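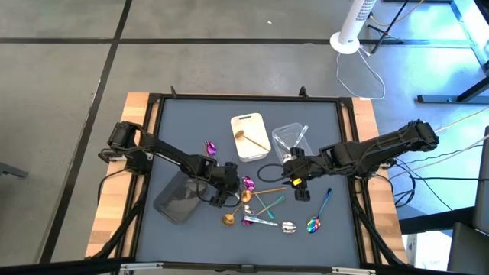 학생 로봇 대회의 채점표는 왜 실패를 적지 않는가

학생 대회의 조작 부문 채점표를 받아 보면 항목은 거의 같다. 제한 시간 안에 옮긴 물체의 수, 올바른 통에 들어간 비율, 충돌 감점. 우리 동아리가 준비하는 Skonadley 대회의 양팔 정리 과제도 마찬가지다. 여러 색의 숟가락과 식기가 겹쳐 쌓인 더미를 로봇 팔 두 대로 풀어 통에 나누어 담는다. 만점은 100점이고, 그 100점 가운데 로봇이 왜 못 집었는지를 묻는 항목에는 배점이 없다.

나는 이 배점이 잘못되었다고 본다. 학생 과제의 산출물은 점수가 아닌 판단 근거여야 하고, 채점표는 그 근거를 남기는 팀에 유리하게 설계되어야 한다.

먼저 과제의 성격을 짚는다. 숟가락은 집기 쉬운 물체로 보이지만 그렇지 않다. 손잡이는 얇고, 머리 부분은 둥글고, 금색이나 은색 표면은 조명을 반사한다. 투명한 손잡이는 깊이 센서에서 값이 비거나 뒤쪽 바닥의 값으로 읽힌다. 두 개가 교차해 있으면 위의 것을 들 때 아래 것이 같이 돌아간다. 작업대 표면이 단단하므로 그리퍼 끝이 조금만 낮게 내려가도 접촉력이 급하게 오르고, 조금만 높으면 손잡이 위를 스치고 지나간다. 이 여유 폭을 학생들이 스스로 재어 보는 것이 이 과제의 교육적 내용 전부라고 해도 된다.

우리 동아리는 이번 학기에 시연 기반 학습을 택했다. 사람이 원격으로 두 팔을 조종하고, 그 궤적과 영상을 저장해 정책을 학습시키는 방식이다. 저장한 시연은 모두 904개다. 숫자만 보면 충분해 보인다. Bastian Wiegand가 이 시연들을 다시 분류하기 전까지는 나도 그렇게 생각했다. 그는 파지 지점을 기준으로 시연을 나누었고, 조종자가 거의 언제나 손잡이의 중간을 집었다는 사실을 찾아냈다. 머리 쪽을 집거나, 먼저 밀어서 떼어 놓은 뒤 집는 동작은 드물었다. 조종자에게는 그것이 느리고 보기 싫은 동작이었기 때문이다. 정책은 그 습관을 그대로 배웠다. 손잡이 중간이 다른 식기에 덮여 있으면 덮인 곳을 향해 내려갔다.

이 문제를 발견한 작업은 채점표에서 0점이다. 같은 시간에 시연을 더 모았다면 점수가 올랐을 가능성이 있다. 대회가 학생에게 주는 신호는 분명하다. 원인을 찾지 말고 양을 늘리라는 것이다.

반론은 알고 있다. Lizelle Mofokeng은 동아리 회의에서 두 가지를 들었다. 첫째, 대회는 객관적으로 측정할 수 있는 것만 채점해야 한다. 실패 분석 보고서는 글솜씨를 채점하게 된다. 둘째, 산업 현장은 처리량을 본다. 학생이 처리량에 익숙해지는 것이 왜 나쁜가.

첫째 반론은 절반만 맞다. 보고서를 글로 받으면 글솜씨가 섞인다. 그러나 실패 기록은 글일 필요가 없다. 시도 번호, 목표 물체, 의도한 파지점, 실제 접촉점, 종료 상태를 표로 제출하게 하고, 심판이 그중 일부를 골라 같은 배치로 재현을 요구하면 된다. 기록이 맞으면 실패도 재현된다. 재현 여부는 이동 개수만큼이나 객관적인 양이다. 완전히 같은 더미를 다시 쌓을 수 없다는 지적이 따르겠지만, 두 개가 교차한 배치 정도는 작업대에 표시를 해 두면 충분히 가까운 조건으로 만들 수 있다.

둘째 반론에 대해서는 전제를 의심한다. 처리량은 고장 원인이 알려진 설비에서 의미를 갖는 지표다. 원인을 모르는 채로 높은 처리량은 다음 배치에서 유지된다는 보장이 없다. 통의 각도를 조금 돌려 놓거나 더미의 위치를 옮기는 것만으로 성능이 무너지는 정책을 우리는 여러 번 만들었다. 연습 배치에서는 점수가 높았다.

양팔 과제에는 한 가지 문제가 더 있다. 두 팔이 같은 더미 위로 들어올 때 누가 먼저 움직이는가이다. Nii Abugri가 작성한 중재 규칙은 단순하다. 작업 영역을 좌우로 나누고, 경계 구간에는 한 번에 팔 하나만 들어간다. 다른 팔은 경계 밖에서 대기한다. 대기 시간만큼 처리량이 줄어든다. 규칙을 끄면 평균 점수는 올라가지만 가끔 그리퍼끼리 닿는다. 현행 채점표에서 충돌 감점은 2점이므로, 계산만 하면 규칙을 끄는 쪽이 유리하다. 우리는 켠 채로 출전하기로 했다. 이것은 도덕적인 선택이라기보다 예산의 문제였다. 그리퍼 손가락은 예비품이 없다. 다만 채점표가 장비를 부수는 쪽에 보상을 준다는 사실은 남는다.

케이블도 언급해 둔다. 손목 쪽 케이블이 늘어져 고리를 이루면 낮은 자세에서 물체에 걸릴 수 있고, 이 경우 로그에는 파지 실패로만 남는다. 관절값과 그리퍼 개폐값만 저장하는 팀은 이 실패를 영영 구분하지 못한다. Signe Kvaran이 실패 구간의 영상을 하나씩 보면서 종료 상태 코드에 '케이블 간섭'을 추가했고, 그 뒤로 학습률을 바꾸는 논쟁이 줄었다. 소프트웨어 담당이 두 주 동안 조정하던 증상의 일부가 배선 문제였다. 이런 종류의 발견은 기록 양식에 칸이 있어야 나온다. 칸이 없으면 모두 모델 탓이 된다.

지도교수인 Frida Grímsdóttir는 내 주장에 부분적으로만 동의한다. 그의 의견으로는 기록을 점수화하는 순간 학생들은 점수가 되는 실패만 기록한다. 타당한 우려이고, 나는 이에 대한 완전한 답을 갖고 있지 않다. 무작위 재현 검사가 어느 정도 억제할 것으로 예상할 뿐이다. 그러나 같은 논리라면 이동 개수도 채점해서는 안 된다. 지금도 팀들은 점수가 되는 배치만 연습한다.

제안은 구체적으로 다음과 같다. 100점 가운데 40점을 실패 기록과 재현에 배정한다. 나머지는 현행대로 이동 개수와 분류 정확도에 둔다. 충돌은 감점 대신 해당 시도 전체를 무효로 한다. 배치는 대회 당일에 공개하고, 적어도 한 회차에는 통의 위치와 각도를 바꾼다. 원격 조종 시연을 쓴 팀은 파지점 분포를 함께 제출한다. 분포가 한쪽으로 치우쳤다고 감점할 필요는 없다. 제출하려면 한 번은 그려 보아야 하고, 그려 보면 대개 문제가 보인다.

심판의 부담이 늘어난다는 점은 인정한다. 재현 검사에는 시간이 들고, 심판이 로그 형식을 이해해야 한다. 참가 팀 수가 많은 부문에서는 예선에 적용하기 어렵다. 그렇다면 결선에만 적용해도 된다. 예선은 처리량으로 거르고, 결선에서 원인을 묻는 구조는 운영상 무리가 없다.

이 의견은 4월에 대회 운영진에 보낸 규정 개정 요청서의 내용을 풀어 쓴 것이다. 아직 회신은 받지 못했다. 회신과 무관하게 우리 동아리는 다음 학기 내부 평가부터 위 배점을 쓴다. 기록 양식은 Signe가 관리하며, 종료 상태 코드의 추가 요청은 시도 번호와 영상 구간을 붙여서 보내면 된다.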